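Taking the old Brudau workstation apart

June 23, 2024

The Brudau has been under my desk since April, when the office replaced it and I said I'd have it. I started on it this morning. 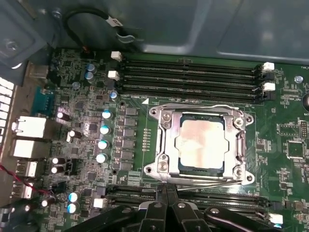
What's inside

It's a big green board with memory slots on both sides of the processor, four of them in the bank above. The socket bracket is open and the processor is still sitting in it, with patches of old thermal paste left on the metal. I'll clean that with alcohol and a coffee filter before I do anything else. The capacitors look all right to me, mostly blue tops with a few black and white ones down the left.

What I'm keeping

The case is plain grey metal and heavy, so it stays. The memory will go back in once I've wiped the contacts. The hard drive came out first and is going to the recycling place on Lobo Road, after I've drilled it. The clock says it ran for 2,545 days, if I've read the log right.

What I need

A new tube of paste, a fan and 2 short cables. Gotonis has the lot for £19 with postage. I looked at a second-hand Pivora cooler as well — too tall for the side panel.

I'd like it running as a backup machine for the photos. The parts should come on Thursday.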